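Seat cushions, sofa cushions and the order of work

2025-05-01

Filed under: rooms, textiles

I have rewritten the reset procedure for the sitting room at Stokusberg. The previous version dated from July and assumed one sofa and no floor seating. It now has to cover the sofa, the armchair and the large round floor cushion, the one in the shape of a fried egg.

The main change is the sequence. The old list started with the sofa, and anything lifted off it went onto the floor, where it had to be picked up a second time. The floor now comes first. Bags and scraps go out, cloths go in the wash, cables are moved to the wall side. Only then are the cushions handled.

Orange and mustard textiles are treated as one group. The long orange cushion belongs on the armchair, the smaller mustard one on top of it. The mustard pillows stay on the sofa with the black zigzag one at the left end. Zewditu Hailu objected to this on the grounds that the armchair then has no room for a person. Her objection is recorded and the rule stands for now. 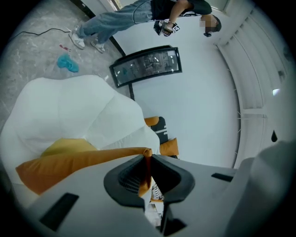
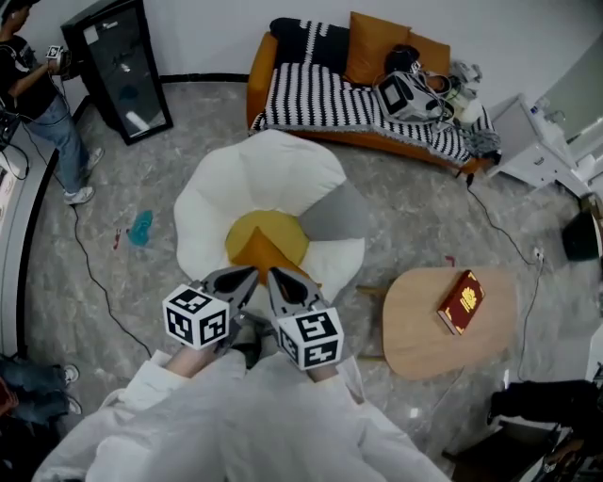
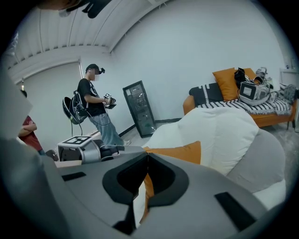

The egg cushion takes the longest. The outer ring is shaken by the scalloped edge, turned, and shaken again. The yellow center is pressed flat by hand. I tried beating it with a Grillon carpet beater and saw no benefit over 2 minutes of shaking, so the beater has been dropped from the list.

The sofa throw is stretched from the back downward. The zigzag bands make any skew obvious, so I align one band with the front edge of the seat and let the sides fall where they fall. A Tomel grip strip under the throw held for a week and then started to creep. The Llanos version has a coarser surface and has held so far, but it picks up lint and has to be rinsed.

Hard surfaces are last. The pebble-shaped table is wiped with a damp cloth and dried at once. Books are lifted, never slid. The marble floor gets a dry mop, then a barely damp one, working toward the door.

A full reset by the new list takes me 39 minutes. The old order took longer, but I did not time it properly and will not quote a number. The armchair quilting still needs a separate entry, as the brush attachment does not reach into the folds and I have yet to find one that does.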